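Robot Practice, Unit 6: The Grasp That Wasn't

Handout to go with the lecture. Bring it to lab. The copy on the course page has the corrected timing table.

6.1 Where we left off

Last unit ended with everyone's pick routine working, or at least everyone's pick routine returning SUCCESS. This unit is about the distance between those two things.

The material comes from one incident on our own bench last September. I use it every year now, partly because the logs are unusually complete and partly because the bug was mine. You will find my name in the commit history if you look, so I may as well get in first.

The cell, for those who joined late: two-finger parallel gripper, position feedback from the motor encoder, motor current available as a rough stand-in for force, wrist camera for finding the part. The task was a pick and transfer. Find the part on the table, close on it, lift, carry it to the Chauvin fixture, put it in, say so, repeat. The parts were small machined blocks from Ostberg, who make them to a tolerance far better than anything we deserved. The sequencing software was Drilter, which we had then and have now, and which did exactly what it was told throughout.

6.2 What happened

Hằng Bùi set up the long run in the afternoon. The plan was 1281 cycles, to be left going past dinner with Tomás Ó Súilleabháin on the evening shift to restock the tray when it asked.

It stopped asking. Tomás took this to mean that things were going well, which is a natural thing to take it to mean. The status page was green. The cycle counter was climbing. At 7:40 p.m. he went over to the cell with a full tray and found the arm carrying nothing, with great care, from one side of the table to the other.

It would come down, close, lift, travel, lower, open, and log a completed transfer. Then it would go back for more nothing. The log shows that the last real part was moved at cycle 30. After that the tray was out, a restock prompt that should have come up never did, and the robot settled into what I can only call a career.

No one was hurt and no hardware was damaged. I say this early so you don't spend the rest of the handout waiting for the crash. The reason it counts as a safety matter comes in 6.5.

6.3 What the robot believed

Write out the grasp check as it stood that evening:

close gripper to target width
wait for motion to finish
if motion finished without fault, holding = true

Read the third line again. It asks whether the gripper managed to close. A gripper closing on air manages to close extremely well. In fact, air was the easiest part we ever gave it, and by this measure our success rate went up once the tray was empty. There is a graph. It was in a draft report for one day.

The check had come over from an earlier tool, the Bimadden vacuum head, where "finished without fault" included a pressure reading, and a missing part really did raise a fault. I changed the tool, renamed the driver, ran the tests and went home. The tests passed, as they would: every one of them had a part in it.

Here is the state you have to be able to recognize, both in the code and at the bench.
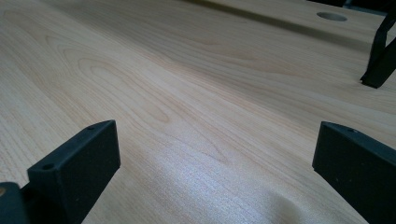 Fig. 6.1. View from the gripper. Fingers apart, nothing held, table surface between them.

Any first-grader could tell you whether that gripper has something in it. The control program could not, as it had never been asked. The camera was used for one job, finding the part before the approach, and its opinion was not sought again afterward. When no part was found, the locator returned its last good position with a "stale" flag set, and the sequence did not read the flag. So you have two separate gaps, each of them survivable. The stale position sent the arm to where a part used to be, and the grasp check congratulated it on arrival.

Note the ordering. Had the locator failed loudly, we would never have learned about the grasp check. Had the grasp check worked, the stale flag would still be sitting there unread. When you find one fault and the symptom goes away, keep your notes open.

6.4 Ways to know you are holding something

None of these is perfect. The lab will have you break each one.

Width. After closing, compare the finger gap with the known part width. If the fingers went well past it, there is no part. This is cheap and catches the empty case nicely. It doesn't help when the part is thin enough to be lost in the encoder error, and it says nothing about what you are holding. A finger closed on a fold of cable can have a very plausible width.

Current. Motor current rises when the fingers meet resistance. Compare it with a threshold. Good for soft parts, bad for worn or dirty slides, where friction does an excellent impression of a part. Ours needed a new threshold after the fingers were changed. Write yours down somewhere other than your head.

Looking. Use the wrist camera after the lift. Humans trust this one most, so it gets trusted too much. A shiny table gives you glare in exactly the places you wish it wouldn't, wood grain makes lovely false edges, and a black part between black fingers is a poor choice made by somebody upstream of you. Take a reference view with the fingers empty under the same lighting you intend to run in. Evening light is different light. Our long run began in one and ended in the other.

Looking again later. A part that was there at the lift may be on the floor by the fixture. Check at the grasp, check before the place. If the second check fails and the first one passed, you have dropped something, and the right response is to stop. Going back for another part while the first is loose in the cell is how you get two problems.

Use two of these that fail for different reasons. Width and current both come from the same motor and the same driver board, so if that driver starts telling stories, they will tell the same one. Width plus camera is our default now.

6.5 Why this is a safety matter

A common reaction in the back row is that a robot moving nothing is about as safe as a robot gets. I had the same thought, for the length of a cup of coffee.

Consider what "holding" controlled. In our cell it selected the speed limit: slower with a part, faster without. It selected the payload figure used by collision detection. And it was the signal that told a person at the tray whether the arm was about to come toward them. Three things leaned on a value that was set to true each time the fingers stopped moving.

With holding stuck at true and no part in the fingers, the payload model was wrong. Wrong in the harmless direction, with those small blocks. Swap in a heavy part and an arm that believes its hand is empty, and the error goes the other way: the arm sags, or reads the weight as a collision, or fails to read a collision as anything.

Then there is the person. Tomás walked up to a cell whose display said it was placing parts. He trusted it enough to lean in and look for them. The interlock tripped and the arm stopped, exactly as designed, and I'd like you to notice that the interlock was the only item in the whole chain that didn't take somebody's word for it.

6.6 What we changed

The grasp check now requires width within tolerance AND a camera check after the lift. Failure of either gives holding = unknown. Note the third value. True and false were not enough, and a program that has to pick one will pick the one that lets it carry on.

Unknown means slow speed, no travel over the tray, and a stop after three in a row.

The stale flag now raises a fault. It is an ugly fault and it fires too often. Leave it alone.

Every test set has to include runs with no part, runs with the wrong part, and runs where the part is removed by hand between approach and close (arm at reduced speed, pendant in your other hand, interlock live, and your partner watching you and not their phone).

We reran the full set with these changes, 2775 cycles over several sessions, with empty trays mixed in. The new check did stop the cell when it shouldn't have, mostly on glare. It didn't report an empty hand as full. I will take that trade, and Hằng, who had to walk over and clear the stops, has asked me to record that she took it too, with less enthusiasm.

6.7 For lab

Work in pairs. Before you touch the arm, write down what your program sets "holding" to in each of these situations: power-up, after an emergency stop, after a protective stop in mid-travel, after a tool change. If your answer to any of them is "whatever it was before," fix that first.

Then run 25 cycles with the tray filled by the other pair, who may leave as many slots empty as they like and will not tell you which. Compare your log with theirs. Disagreements go in the report with the timestamp and the wrist view for that cycle.

Reports that claim no disagreements at all are welcome, and should come with the raw log attached.

Reading for next time: the driver manual section on fault codes, all of it, including the table at the back that looks optional.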